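Tastham Clothes Swap is back

The summer swap returns to Tastham village hall on Thu 2 August, and we do hope you'll come along, even if it's only for a cup of tea and a nosy through the rails.

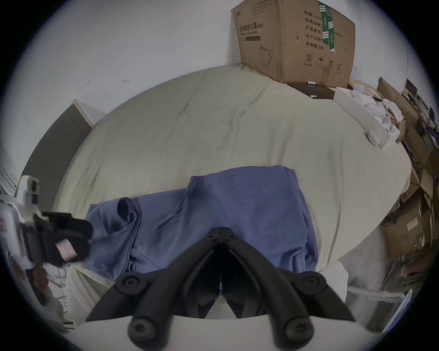

Last time 764 items found a new home, which filled the hall rather more than any of us had bargained for -- so we've borrowed 15 extra rails from the school in Jurness, and the children's clothes will have the side room all to themselves. Bring up to four things each, clean and with their buttons on please, and you'll get a token for every one. Coats and thick jumpers are best kept back for the December swap, when people are crying out for them (and the cupboard really is full!). Doors open after lunch, and the Irnura bus stops right outside.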